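Noveo phones will get shorter security updates from September

Noveo phones will get shorter security updates from September

By Nives De Luca
Monday, January 16, 2023

Noveo has confirmed that it will change the way its phones receive security updates. From September, the company will send the fixes in small packages through its own app store, and users will no longer have to wait for a full system update.

The change was first described in a note for developers, which the company put on its support site on Friday evening. A spokesperson later confirmed the main points to us by email, but did not want to comment on the list of models.

At the moment a Noveo phone gets its security fixes together with everything else: new camera settings, new icons, changes in the keyboard and so on. These updates are large, they need a restart, and in many countries the mobile operator must approve them first. For this reason the same phone can receive the same fix in one country many weeks later than in another.

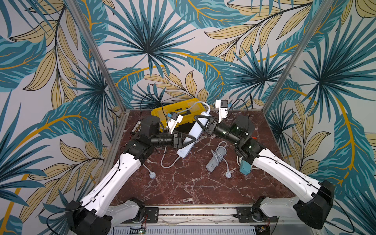 With the new system, the parts of the software which need fixes most often will be separated from the rest. The note names five of them: the media player, the Bluetooth service, the web view used inside other apps, the part that checks certificates, and the file reader. Each part can be replaced alone. The operator has no role in it, because the package arrives in the same way as an update for a normal app.

The project is called Gultisura inside the company, and this name also appears in the test version of the software. If you have the test version, you can find it in Settings, under System, then Update services. There is a switch, which is on by default, and a line with the date of the last check. The switch cannot be turned off on phones managed by an employer.

Noveo says that a typical package will be 30 MB or smaller. The phone will download it only on Wi-Fi, unless the user gives permission to use mobile data. Most packages will be installed during the night while the phone is charging. A restart will still be necessary for changes in the Bluetooth service, but the user can choose the moment.

Which phones are included

The developer note contains a list of 154 model numbers. It looks like a very long list, but many of these numbers are the same phone sold in different regions or with different memory. All models that came to the market with Android 11 or a later version seem to be there. Older models are not on the list, also when they were updated to Android 11 later. The reason is in how the storage of the phone is divided: on the older models there is not enough reserved space for a second copy of the system parts, and this copy is needed to go back if an installation fails.
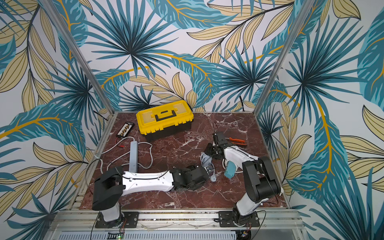 Pattern of tropical leaves around a marble-finish tabletop.

Owners of the older models will continue to receive the normal updates until the end of their support period. The company did not say if this period will be longer or shorter than before. On the current support page it is five years for the expensive models, and for the cheaper ones no number is given.

Tablets are a separate question. They are not mentioned in the note at all, and the spokesperson wrote only that "more devices will be considered after the first phase."

A problem which comes from last year

The new plan is probably connected with the mistake found last year in the media player of Noveo phones. A video file prepared in a special way could make the player crash, and in some cases it could run code. The security company Werker found the problem and informed Noveo in private. The fix was ready quickly, but it had to travel inside a full system update, and for many users it came late.

Sveva Russo, a researcher at Werker, told us that the fix itself was never the difficult part.

"The engineers answered us on the second day, and their solution was good," she said. "After that we waited. We could see that the phones on our desks in the office did not get it, week after week, and we could not publish our report before they were safe."
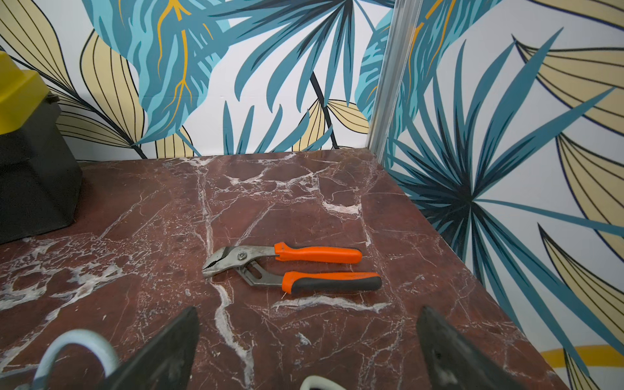

She considers the new system a clear improvement, but she has two doubts. The first is that the lowest layers of the software, for example the kernel and the modem, stay outside of it. Problems in these layers will still need a full update with all the usual delays. The second doubt is about information. In the test version, the phone does not show what a package has changed. It shows only a version number.

"I would like to see a short text, even one sentence," Russo said. "People who manage many phones for a company need to know what was installed."

The same request was made by Mancuso, a firm which manages work phones for hospitals and transport companies. In a message to its customers, Mancuso advised them to leave the new service on, and to check that the night installation does not disturb employees who work on night shifts. The hour can be changed in the management console, but for the moment not on the phone itself.
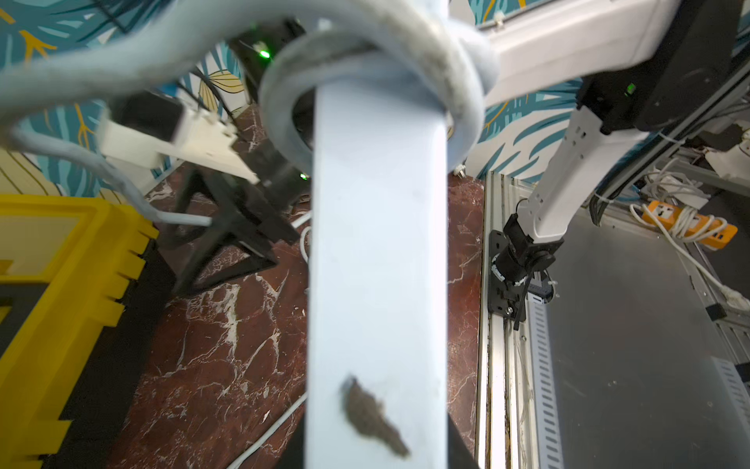

Reading time: 5 minutes

Noveo answered that a public page with the notes for every package is planned. It will open together with the service in September, in English first and in other languages later.

Users do not have to do anything for now. The service will be added with the next normal system update, and the phone will show a message when it is active. If you want to know whether your phone is on the list, open Settings, choose About phone, and compare the model number with the one in the developer note. Please be careful to compare the complete number, including the last letter, which shows the region.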